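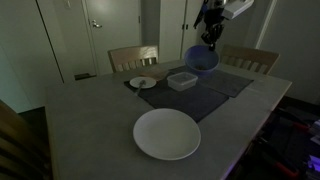

8/20/25, pond notebook, Pradwood field station
Written by Gyu-bin Moon

Morning round at the small pond. Arrived before the sun was over the alders. Water level is down by a hand since my last entry, and the mud shelf on the south side is now open all the way to the old pipe. No wind. Many midges over the shelf, and swallows taking them very low.

Dragonfly skins (exuviae). I walked the marked bank, which is 50 meters, and picked from the cattail stems and also from the stones, where I did not look carefully enough last year. Total for the season is now 324 skins. Today gave only 6, all from the east end where the sedge hangs into the water. Four of them I am sure are darners, by the long flat mask under the head. The other two are smaller and hairy with mud stuck on them, and I will not name them before I put them under the scope. Please do not write them in the shared sheet yet.

One note on picking. When the skin is dry it holds the stem strongly with the feet, and if I pull it the legs stay and the body comes. It is better to cut the stem above and below and take the whole piece home. I soak it in a dish for some minutes and then the feet let go. Yoo taught me this when I started here and I forgot it, so I lost the legs from too many good ones in the early part of the season.

Larvae. I made four sweeps with the D-net at each stop, same as before. Stop 1 is mostly mayfly and water boatmen. Stop 2 has a lot of string algae and the net came up so heavy that I am not sure the last sweep was equal to the others. I put a question mark beside it. Stop 3 is the interesting one, with damselfly larvae of all sizes together, from very small ones to some with wing pads already thick and swollen. I did not expect the thick wing pads so late in August. Maybe they will still come out this month, maybe they wait. I returned all of them at the same place, except one which was dead in the tray with a water scorpion holding it. The water scorpion I also returned.

Stop 4 was not possible. The mud is too soft to stand, I went in over the boot. I tried from the plank but the net does not reach the plants from there. I leave the line empty in the sheet, and I ask that no one fills it with zero. It was filled with zero one time in February and I needed a long time to find why the average was wrong.

Temperature. The Grumero logger on the float gave a smooth line all week. The Vokance logger on the bottom stake has a gap in the night again, always in the same hours. I changed the battery and cleaned the contacts with a pencil eraser. If the gap comes back, I think it is the seal, and I will bring the unit inside and leave it open on a shelf to see if there is moisture. For the moment please use only the float data for anything you show to other people. The bottom data before the gap looks reasonable to me, but I don't want to trust half of a line.

Adults seen while walking, without counting: blue dashers on every second stake, it seemed. A pair of green darners flying joined together, and the female put eggs into a floating cattail leaf near Stop 2 while the male kept holding her. I sat and watched them for a long time. She pushed the end of the body into the leaf, moved a little down, pushed again, and did this until a bullfrog jumped and they went away to the other side. I marked the leaf with a piece of orange yarn tied on the stem next to it. Please do not remove the yarn.

Also a spreadwing, one only, in the shade behind the bench. I could see the half-open wings but not the color of the eyes, so it stays as spreadwing sp.

Other animals. Small green heron on the pipe, fishing, not afraid of me. Painted turtles on the log. Raccoon prints on the new mud with many pieces of crayfish between them. I would like to know if the raccoons also take the big darner larvae when the water is so low, but I don't have an idea how to check it without staying here the whole night.

Afternoon, inside. Put the two muddy skins under the scope. The first has the mask shaped like a spoon and no horn between the antennae, so it is in the skimmer group, and by the long hairs I think it belongs to the pondhawks, but I am not satisfied. The key asks for the hooks on the back of the abdomen, and on this one they are covered with dirt. The second skin broke at the neck when I turned it with the forceps. The head is kept in the same vial as the body, in alcohol, label inside in pencil.

To do:
Longer handle for the D-net, or a second plank for Stop 4.
New alcohol, the bottle is nearly finished.
Ask Yoo to look at the first skin before I decide.
Check the leaf with yarn at the next visit, and write down if it has sunk.
Copy the float data before the memory gets full.

Boots are drying behind the door. The left one has a leak near the heel, so if you borrow them take the thick socks.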